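Home Forums Teaching & Teleop Bin picking New posts Log in

Hand guiding vs remote for bin demos, who's doing what?

binrat_06
Ok so trying to settle this before June. We teach mixed bin picks, toys and odds and ends, metal bin with sloped walls. Been hand guiding everything. Demos look fine till the object is up against a wall, then I'm basically wrestling the wrist with one hand and squinting past my own elbow. Did 17 demos before lunch and threw out 6. Tempted to go remote. Anybody switched and regretted it?
2 likes

softstop
Switched. No regrets. Your hands aren't in the data, your head isn't blocking the view, and you only see what the policy sees. That last one is the whole point imo.

grumblewrench
Disagree. Remote you lose all feel. Guy on our Jendix cell scraped the floor of the bin for an entire afternoon and didnt know it. By hand you feel that right away.

softstop
thats a force feedback problem not a remote problem

grumblewrench
Sure and how many people here have force feedback. I'll wait

binrat_06
No feedback here. Just a cheap 6 axis puck.

Other thing is the hose bundle. When I go deep in a corner the loop hangs down next to the gripper and ends up between the camera and whatever I'm picking. By hand I nudge it out of the way without thinking, which I guess means the demos are lying a bit.

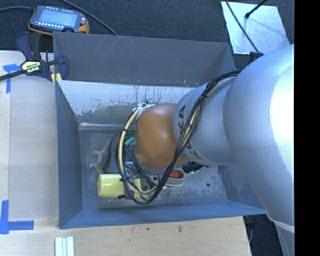
And soft stuff is worse than hard stuff. Rubbery things with tails and legs, the grasp point moves every time you close. Hard rounded plastic just rolls off down the slope and you start over. Do people record the misses and the regrasp or cut them?

kettle_logic
Keep the regrasp. Always. We cut ours the first time and the policy had no clue what to do after a miss, just closed on air over and over. Kept 5 ugly ones in per batch after that and it was way better.

Also clamp your bin if you havent. And tape marks on the table so it goes back to the same spot when somebody bumps it.

binrat_06
clamp and tape both there already, learned that one

tinplate
Anyone tried the Zalia puppet arm for this? Small leader arm, you move it, the big one follows. Sort of in between. You get joint poses that make sense and your hands stay out of the bin.

grumblewrench
Used it for a week at Bivholm. Fine for table stuff. Reaching down into a bin the elbow on the little one doesnt match the big one and you hit a joint limit you cant see. Had the pendant in my other hand the entire time hitting stop.

tinplate
huh ok. we never went that deep

softstop
@binrat_06 re the nudging — if you move the hose by hand in the demo the robot can't do that later. So your training data has clean views it wont ever get again. Do remote with the hose hanging however it hangs. Or reroute it up the arm with more slack at the top and less at the wrist.

binrat_06
Yeah fair. Less slack at the wrist and it pulls tight when joint 6 goes all the way round though. Tried it.

kettle_logic
limit joint 6 in the demos then. you dont need the full turn for toys

binrat_06
hm. could do that. Gonna run 2 batches, one by hand one with the puck, same objects, and post sucess rates for both.

grumblewrench
Write down operator time too. Remote took us way longer per pick and people always leave that out.

2 people are following this thread 5 shares Reply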